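Course project report, submitted 1 May 2025
Group: Hedvig Forsberg, Hưng Phan, Ehsan Butt
Supervisor: Ezequiel Alcaraz

# Indoor Drying of Cotton Towels in a Shared Laundry Room

## Summary

We measured how long cotton towels take to dry on racks in the basement laundry room at Tiêu House, a student residence with no outdoor lines. Two variables were changed between runs: the spin setting of the washing machine and the way the towel was placed on the rack. The spin setting had the larger effect. Placement mattered most for towels that came out of the low spin. Opening the window had a smaller effect than expected, and on rainy days we could not separate it from normal variation.

## 1. Background

The residence has four washing machines and one tumble dryer. The dryer is often occupied in the evening, and most residents hang their laundry on folding racks along the north wall. Towels are a recurring complaint. They take up space on the racks longer than any other item and sometimes develop a sour odor before they are dry.

Drying on a rack takes place in two stages. In the first, the surface of the cloth is fully wet and water leaves at a nearly constant rate, set by the temperature, humidity and movement of the air. In the second, the surface has begun to dry and the remaining water has to travel out from inside the yarn. The rate then falls steadily. The looped pile of a towel holds a large amount of water relative to its area, so both stages are longer than for a shirt or a pillowcase.

Anything that reduces the starting water content shortens the first stage directly. Anything that leaves cloth lying against cloth makes the effective thickness greater and should lengthen both stages. The project was designed around these two statements.

## 2. Equipment

- One front-loading washing machine (Sidach), used for all runs
- Folding rack with coated wire rails, borrowed from the residence
- Kitchen scale reading to one gram
- Truneo temperature and humidity logger, placed on a shelf at rack height
- Liquid detergent (Isier), same bottle throughout, no softener

We used 11 bath towels bought together in one pack. All were washed three times before the first measured run, because new cotton towels often carry a finish that repels water. The dry weight of each towel was taken after a full day on the shelf in the laundry room. Oven drying would have given a truer dry weight, but we did not have access to an oven large enough.

Each towel was marked with a number in laundry pen on the care label. One label came off in the second week and was replaced with a stitched tag. The dry weight of that towel was taken again.

## 3. Method

### 3.1 Washing

Each load was made up to 2,000 g dry weight, using unmarked towels as filler where needed. The cotton program was used without prewash. The machine was run at either the lowest or the highest available spin setting, and the load was removed as soon as the door unlocked. Leaving the load in the drum was avoided, as the towels at the bottom pick up water from the door seal.

### 3.2 Placement

Towels taken from the drum are twisted and folded into themselves. In the first trial runs each of us dealt with this differently. Hưng shook each towel twice and pulled the corners, Ehsan laid it on a table and smoothed it by hand, and Hedvig put it directly on the rack. The results were not comparable, and those runs were dropped from the analysis.

From then on, three placements were defined:

**Spread.** The towel is opened fully, all corners pulled out, and hung over two rails so that the halves do not touch.

**Folded.** The towel is opened and hung over a single rail with the halves touching.

**Bunched.** The towel is put on the rack as it comes from the drum, with no opening or smoothing.

The bunched placement cannot be reproduced exactly. No two towels end up in the same shape, and the exposed area differs from one to the next. We treated it as a category and made no attempt to control the shape.

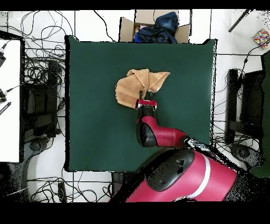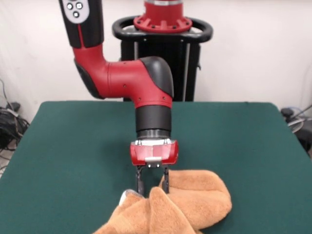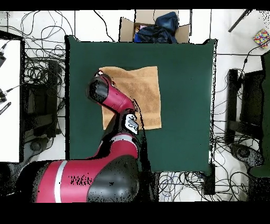

### 3.3 Weighing

Towels were weighed when they came out of the machine, then every half hour until midnight, and again from seven the next morning. Each towel was lifted from the rack, weighed on a tray and put back in the same placement. For the bunched towels this was difficult, as they tend to open when lifted. We slid the tray under them where possible.

A towel was counted as dry when its weight was within two percent of the dry weight. In total 1,278 weighings were recorded. Readings taken with the scale on the uneven part of the workbench were removed after Ehsan found that the scale read low there.

### 3.4 Room conditions

The logger stored temperature and relative humidity every five minutes. The single window was closed for the first half of the runs and tilted open for the second half. The radiator was left at the setting chosen by the residence and was not under our control.

## 4. Results

### 4.1 Spin setting

Towels from the high spin held clearly less water at the start, and every towel showed the difference in the same direction. Spread towels from the high spin were normally dry the same evening. Spread towels from the low spin were in most cases still above the limit at the last evening weighing and reached it during the night, which means that the exact drying time is not known for them.

### 4.2 Placement

For high spin, the difference between spread and folded was small and in a few runs absent. For low spin, the folded towels took noticeably longer, and the bunched towels longer again. The weight curves for bunched towels have no visible constant-rate stage. They bend from the start, which agrees with the view that only the outer layer is exchanging water with the room while the inside stays wet.

The spread between individual towels was also greatest in the bunched group. Two of them were still damp in the middle by touch after the scale had passed the limit. The two percent criterion is therefore too generous for this placement, and the times given in the appendix are likely to be too short.

### 4.3 Window

With the window tilted, the relative humidity fell on dry days and changed very little on wet ones. Room temperature dropped in both cases. The two effects work against each other, and on cold days in February the lower temperature appears to have cancelled most of the gain. A small fan would probably have done more, as the air near the north wall is almost still.

### 4.4 Odor

Odor was not part of the original plan. It was noted as present or absent by one group member, who knew which towel was which. All of the towels marked as having an odor were from low spin, and most were bunched. We report this without further analysis.

## 5. Sources of error

Other residents used the room during the runs. On several evenings additional laundry was hung on the neighboring rack, raising the humidity. We logged the times when we saw this but could not log it overnight.

Lifting the towels for weighing moves air through the cloth and may speed up drying. The effect should be similar for spread and folded towels. For bunched towels it may be larger, since the shape changes slightly each time.

Only one washing machine was tested. Its highest spin setting is printed on the dial, but we did not measure the actual drum speed. An older machine with worn dampers may reduce its speed when the load is uneven, and this would not be visible to the user.

## 6. Recommendations to the residence

1. Put a sign by the machines stating that towels should be spun at the highest setting.
2. Move the racks away from the north wall, leaving a gap behind them.
3. Provide at least one rack with wider rail spacing, so that large towels can be hung over two rails.
4. Test a fan on a timer before spending money on a second dryer.

Khải Đào from the residence office has received a copy of these points. The racks have since been moved. No decision has been made on the fan.

## 7. Division of work

Hedvig Forsberg planned the runs and wrote sections 1, 3 and 5. Hưng Phan handled the logger data and the plots in the appendix. Ehsan Butt did most of the evening weighings and wrote sections 2 and 4. Section 6 was written jointly. The weighing sheets are stored in the course folder together with the spreadsheet.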